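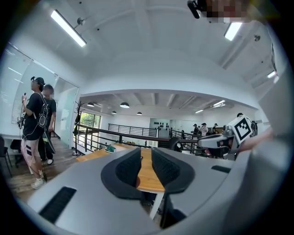 Six weeks of no sugar in my coffee and I still think about it every single morning. That's the update. That's the post, really, but I have a quiet hour and a full pot so you're getting the long version. I gave it up in May, cold, no tapering, because tapering is how I failed the last time (half a spoon, then a small whole spoon, then a whole spoon I called small). I'm at the table with my mug now, light wood, shows every ring, and I can tell you exactly which rings are from the sugar days because they were sticky and took the finish with them. A light wooden tabletop like that one is a terrible thing to own if you drink what I drink. Pretty though. Would buy again.

Anyway. Coffee.

A few of you wrote after the last post asking what I'm brewing, and whether I'm one of those people with a scale. I have a scale. I use it for flour. For coffee I use the scoop that came with the can years ago, long after the can went to the garage to hold screws. Heaping scoop per cup and one extra if it rained. No reason for the rain thing. It just tastes right.

The beans right now are the Buenaventura from the little roaster in Plikdale, the medium one, not the dark. The dark is fine with sugar. Without sugar the dark tastes like licking a grill. I didn't know that until May because for my entire adult life I had been drinking a sort of hot candy and telling people I liked it strong. I did not like it strong. I liked it brown and sweet.

The first two weeks were bad. Headaches, which I know is supposed to be caffeine and not sugar, but I had them anyway. Snapped at the cat. Ate a sleeve of crackers standing up. Around then I went to visit my sister out in Fulenby and she put the sugar bowl right next to my elbow, the way she has at every breakfast since she's had a house, and I just looked at it. Moved it behind the toaster. She moved it back. We did this all weekend without either of us saying a word.

Third week was when it changed a bit. I had a cup at the bakery, plain, theirs is nothing special, and about halfway down I noticed it tasted like something. Walnuts? The skin on walnuts. I went home and made a pot of mine and it was in there too. It had been in there all along I guess, under everything. So now I was one of those people. I said "walnut" out loud in my own kitchen.

Things I have tried in place of sugar, since somebody asked:

Cinnamon. Floats. You drink a layer of dust.

Vanilla extract. Smells amazing and tastes like a candle.

Oat milk. Good! But it's got sugar in it, I read the carton after I'd gone through 2 of them. So that was that.

A pinch of salt. My neighbor swears by it. It does take the edge off, no idea why, and I do it when the pot's been sitting too long. Don't overdo it. I overdid it.

Honey. Honey is sugar. I know. I had a weak morning.

Then there's the pot. I've been using my grandmother's percolator, the stovetop one, and it has opinions. It boils everything twice and it spits. I love it and it makes objectively worse coffee than the cheap plastic cone I got in the Jorirholm clearance bin. With sugar I could not tell them apart. Without, the percolator stuff is bitter in the back of the throat and the cone is nice and clean, so grandma's pot has moved to the shelf over the fridge, and I feel guilty everytime I reach past it for the filters. I've started using it for tea water on weekends so it doesn't feel left out.

Cone method, for the ones who want it: paper filter, rinse it, dump the rinse water (I forget this about half the time and end up with weak coffee), scoops in, kettle off the boil for as long as it takes to feed the cat. Pour a little. Wait. Pour the rest slow, in circles, or not in circles, I can't tell any difference. Three or four minutes. Done.

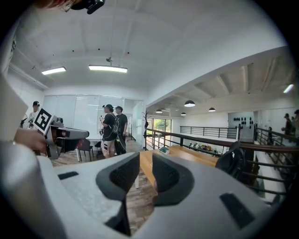 Second thing I wanted to get to is spills, because I have become a spiller. Black coffee spills different. I swear it does. It's thinner and it runs, and the old stuff sort of sat there like syrup and waited for you. I used to carry my cup all over the house and now I get as far as the hallway and there's a trail. And with a wooden floor like that one it goes straight for the gaps. White sleeves are also out for the duration, any white sleeve that goes near a mug in this house is done for, and I've lost two good shirts to it already. Cold water right away, dish soap, rub it from the back, then hang it in the sun. Gets most of it. The cuffs never come all the way back so I roll them up.

For the floor I just wipe it up fast with an old towel and then go over it with a barely damp one. Do not use the vinegar thing. I used the vinegar thing and there's a dull patch by the stove the size of a dinner plate now. The rug is going over it.

What else. Money. I thought I'd be saving some and I am not, at all. A bag of sugar costs nothing and lasts forever. Meanwhile I've gone from the big can to the nice bag, and the nice bag is gone in a week and a half, and then there's shipping if I don't feel like driving to Plikdale. I tell myself the drive is pretty. It is pretty, there's a long bit along the creek and a stand with eggs, so then I buy eggs too.

I also read up on it a little, mostly late at night in old cookbooks, which is my idea of a good time. I've got a reprint of a household book from 1785 with a coffee recipe in it that calls for boiling the grounds with an egg. The whole egg. Shell and all, if I'm reading that old type right. I tried it with one of the creek eggs. It makes a gray sort of raft and you strain it out and the coffee underneath is clear as anything, very mild, no bite to it. Honestly the best cup of the whole six weeks. The cleanup is disgusting and I don't think I'll do it again before Christmas. But if you hate bitter coffee and own a strainer you don't care about, there you go.

Do I feel better? People keep asking that. Sleep is the same. Skin's the same. Jeans the same. The one thing I did notice is that fruit got loud. I had a peach last week and had to sit down. And cake is almost too much now, I had a slice at a birthday and scraped the frosting off to the side like a crazy person, and I have never in my life left frosting on a plate.

So will I keep going. I think so? I said 20 weeks when I started, for no reason other than it sounded serious, and that's a good long way off yet. I'm allowing one sweet one when I go back to Fulenby because I think my sister's feelings are a little hurt, and also hers is percolator coffee and I can't face it plain.

If you've got a bean you like that's good black, put it in the comments. Medium please. Nothing that says "bold" on the bag. And if anybody knows how to get a coffee ring out of a table when it's gone under the finish I'd like to hear that too, I've tried the mayonaise trick and now it's a ring that smells like a sandwich.

Pot's empty, going to go rinse the cone.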